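Georges Sayegh does not keep his old rackets. He has one in the trunk of his car because a player left a bag behind in November and has not asked for it back. "I don't hit anymore," he said. "My shoulder is finished. I stand at the net post and I talk."

He has been talking to Nikola Nikolaidis for nine years, first at the public courts in Ododthorpe and for the past three on the lower rungs of the pro tour. Last month they agreed to stop working together full time. Nikolaidis, 23, will travel alone for the rest of the season and see Sayegh only between trips.

Both men say it was the player's idea.

"I asked him at breakfast," Nikolaidis said. "I had practiced a whole speech. He said fine and asked for the salt."

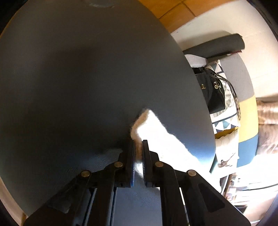

Ododthorpe Tennis Club, Performance Section

Sayegh remembers it a little differently. He says he had seen it coming since a tournament in Nulten, where Nikolaidis lost in the first round of qualifying and did not look over at him once in two sets.

"A player who looks at you after every point, you have a problem," Sayegh said. "A player who never looks, you also have a problem, but it's his turn to solve it."

Nikolaidis is ranked 802 in the world. At that level the prize money does not cover two plane tickets, and the two of them shared hotel rooms for most of last year. He said money was part of the decision but he did not want to put it all on that.

"If I win three rounds, I pay for the week. If he's with me, I have to win the tournament," he said. "But I also wanted to find out what I do when it's 4-all and there's nobody to be mad at."

What he has done so far is win. He reached the semifinals in his first event alone, on clay, and the quarterfinals in the second. He lost that one to Mi-kyung Ji's hitting partner, a left-hander he had beaten twice before. Ji, who coaches the junior group at Ododthorpe, had warned him about the wide serve.

"I told him on the phone, stand further over," she said. "He said yes, yes. Then he stood where he always stands."

Nikolaidis admits this. He said he heard the advice and then forgot it once the match began. With Sayegh in the stands, he said, he would have been reminded by a look.
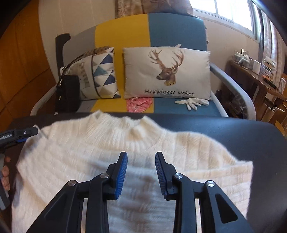

Issue 16

The arrangement now is simple. Nikolaidis calls after matches, never before. Sayegh does not watch the live streams, or says he doesn't. When the player is home they work for two hours in the morning, mostly on the return and the second serve, and Fathima Khondokar runs the fitness sessions after lunch.

Khondokar said the change has been harder on the coach. "Nikola comes back and he's tired and normal," she said. "Georges comes in when there's no practice and moves the ball carts."

Asked about that, Sayegh shrugged. He has taken on a second player, 15-year-old Tzu-hsuan Lau, who moved up from Ji's group this spring. She is a counterpuncher with a good backhand and a serve that he said needs to be rebuilt from the toss up. They hit 100 serves a day and keep the ball toss low.

"She argues already," he said. "Nikola didn't argue until he was 20."

Nikolaidis leaves next week for two clay events, starting in Dilasard. He has booked his own room for the first time. He wants to be inside the top 600 by the end of the year, and he said that if he gets there he would like Sayegh back on the road for the bigger qualifying draws.

Has he told Sayegh that?

"Not yet," he said. "He'll say fine."

June 2014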